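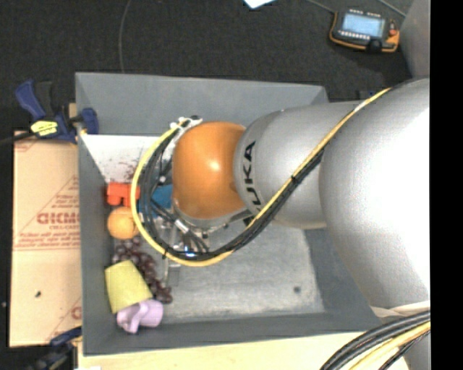 Troltwood Packing Room: progress report for February
To: Stela Munteanu, Matby Fund
From: Tincuța Pop

Hi Stela,

I know the form asks for two paragraphs per heading and I'm going to go over, sorry in advance. It's been a busy stretch and most of it is good news (the labels are the part that isn't, I'll get to them).

Where we are with the bins

The big gray bins are in use! We went back and forth on these for ages, as you'll remember from your visit, when Tudor Nedelcu had cardboard mock-ups taped together all over the floor. In the end we picked the plain ones with the flat walls that slope inward, and I'm so glad we did. With the old straight-sided crates you were always scraping your knuckles getting the last item out of the corner. Now things tend to slide toward the middle, and the bottom wipes down with one pass of a cloth. They do scuff. I've stopped worrying about that – a scuffed bin holds exactly as much as a new one, and the supplier told us up front that the floors would mark.

We bought the bins from Flinby, as planned in the budget, and the delivery came in two loads. The second was late and one of the bins in it had a split rim. They took it back without a fuss and the replacement is here.

How the packing goes now

The biggest change is that every bin starts empty. That sounds silly written down, but we used to top up half-full crates all day long, and stuff at the bottom would sit there for weeks. Floarea Ardeleanu found a bag of rice in one that had gone past its date before anyone got down to it. So the rule is: empty it, wipe it, then fill it for one order and send it on. If something is left at the end of the day it goes back on the shelf, even if it's a single can and you're putting your coat on.

We packed 51 orders in our best week so far. I'd love to say that's normal now, but it was an unusually good one with a full crew and no deliveries blocking the door. A regular week is lower, and I'll send Despina Furtună the week-by-week sheet once I've fixed the column I broke.

Heavy things first, soft things last, glass wrapped and standing up along the wall. We tried doing glass in its own bin and it slowed everybody down, so that's been dropped. Tudor wants to try a divider made from scrap board, and I said he could have one bin to play with.

The room itself

The lights over the packing area are too bright, especially on anything pale. After an hour of reading small print on tins you really feel it. Voicu came in to quote for diffusers and the price was fair, so I'd like to use part of the unspent furniture line for that if you're okay with it. Could you let me know? I haven't ordered anything.

We also moved the wrapping station closer to the shelves, which saves a surprising amount of walking. The old spot by the sink is now where bins get washed. Floor mats are still on back order.

What's behind schedule

Labels. We said we'd have a working label system by now and we don't. The first batch wouldn't stick to the sloping sides (they curled up at the corners overnight), and the second batch stuck so well that Floarea spent an afternoon with a scraper. We're down to a clip-on card holder, and 4 of them are being tried out. So far they've stayed on, though one card went through the wash and came out blank. Pencil next time, I think.

The training sessions are also a bit behind. We planned 5 and have run 3. The remaining ones are booked in for when the college students are back from their break, and Despina has offered to lead one on lifting, which I'd be very happy to hand over!

Money

We're under on furniture, right on the line for bins and slightly over on cleaning supplies. The overspend is nearly all food-safe spray. I bought the expensive kind at first and have since switched. Receipts are in the shared folder, apart from the one for the card holders, which Tudor is still looking for in his van.

Coming up

Mostly more of the same. I want to get the labels settled, get an answer on the lights and then have a proper go at the shelf order, where the pasta is still at one end and the sauce at the other. If you want to drop in, mornings before ten are best – after that you'll be handed an apron.

Thanks as always,
Tincuța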